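Home | About This Journal | Household | Correspondence | Archive | Search

The January Review of Clothing and Bedding

7 Jan 2018

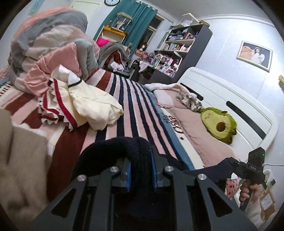 It has been my practice for several years to set aside the first full week of January for a review of all clothing and bedding held in the house. Readers of this journal will recall that the previous review was delayed by the repair of the landing ceiling and was never properly completed. I am pleased to report that the present one has been carried out in full, with the exception of the cupboard under the stairs, which will be treated separately.

The work is done on the large bed. I have tried the dining table and, on one occasion, the floor of the back room, and neither was satisfactory. The bed offers the greatest flat surface in the house and stands at a convenient height. The striped blanket is left in place throughout. It is a plush one, with broad bands of rust-brown, pale pink and cream to one side and narrower stripes through the centre, and it has lettering on its border which guests invariably attempt to read. It holds a folded garment in position far better than a smooth cover would.

Spare bedding is gathered into a single heap and left until last. This year the heap was tall, being made up of the fluffy layers in grey, beige and pale pink, with the textured salmon-pink cover laid over them. I must record that the household owns more of these layers than it has any use for. Two of them will go to my sister's house in Dralline, where the bedrooms are cold and the need is greater.

Dark clothing is dealt with before anything else. Black and dark navy are easily confused under the bedroom lamp, and in November I left the house for a formal lunch in a jacket and trousers that did not match. I now carry each dark item to the window before it is assigned to a pile. Dark fabric also shows every thread shed by its neighbours, and it is best folded and put away before the fluffy bedding is disturbed.

The dressing-up clothes required more thought. Chief among them is the cream-yellow garment with the dark red trim and the pleated striped ruffles, which has resisted every method of folding known to me. The puffy section springs open as soon as the hand is lifted, and the ruffles crease if they are placed beneath any weight. I consulted the leaflet on the care of costumes issued by Stirkano, the alterations shop in our street, which recommends that such pieces be rolled loosely around a towel. I have adopted this recommendation and will report on the outcome when the garment is next wanted.

There was also the matter of the pink item with the dark red spots. It was put forward for disposal last year and reprieved at the request of a younger member of the family. It was put forward again this year and has again been reprieved. I do not intend to raise the subject a third time.

A word is due on packaging. It is my firm rule that parcels should be opened and their wrappings removed before a review begins, and it is a rule that I regularly break. Brown paper takes up room on the bed and sheds small pieces into the folds. I would advise anyone undertaking similar work to clear it away first.

On storage, I have this year replaced the old canvas bags with four lidded boxes from Skoneck. The price for the set, including delivery, was 374 crowns, against 318 for a lighter version without handles. I consider the difference well spent. Each box is 80 centimetres long and fits beneath the bed with a small clearance, although the one nearest the radiator must be turned sideways to pass the leg of the frame. Labels have been written in pencil, so that they may be corrected without leaving a mark.

The review occupied two afternoons in all. The following matters remain outstanding: the cupboard under the stairs, as already mentioned; the mending basket, which contains 7 items, three of them mine; and a winter coat left here by Mr Boychuk after the autumn concert, which he is kindly requested to collect. It has been brushed and is hanging in the hall.

Correspondence on the folding of pleated ruffles would be received with interest and may be sent through the usual page.

Bořivoj Šimek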